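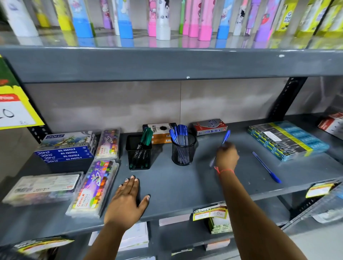
Blue ballpoint over the middle shelf at the stationery shop, cartoon characters in a row on the one above.

2020-08-05

We have now looked at three rentals in Nunton and one in Omley, and I think we are going with the second Nunton one. It is a two-bedroom on the ground floor of a gated complex called Obura, 1212 square feet, with a small patio that faces a retention pond. The lease would start in September.

The monthly dues are $368 and are paid by the owner, so they don't show up on our side except in the rent. They cover the pool, the gate, trash, and the outside of the building. Water is separate. I asked for the last few water bills and was told I could have them once we applied, so we applied.

The Omley place was cheaper and had a better kitchen, but the second bedroom had no closet and the parking was on the street. We have two cars and a kayak. The kayak is a problem at Obura too — the rules say nothing can be stored on a patio except furniture and plants — but there is a rack by the pond for $30 a month, and one slot was open when we visited.

Wycliffe Khaemba showed us around. He works for Claltus, the company that manages the complex, and he has lived there himself for several years. He said the east buildings get noise from the road in the morning and the west ones get the sun all afternoon. Ours is a west one. He also told us the clubhouse is closed for now, apart from the mail room, and he didn't have a date for when it would open again. The gym is in the same building, so that is closed too.

There are 332 units and the guest parking is not generous. My sister will have to leave her truck outside the gate when she comes down.

Things I still need to find out: whether the air conditioner has been replaced, who pays for pest control, and how much notice they want if we don't renew. The sample lease said 60 days in one place and two months in another. I've sent Wycliffe an email with all of it. The application fee has already cleared.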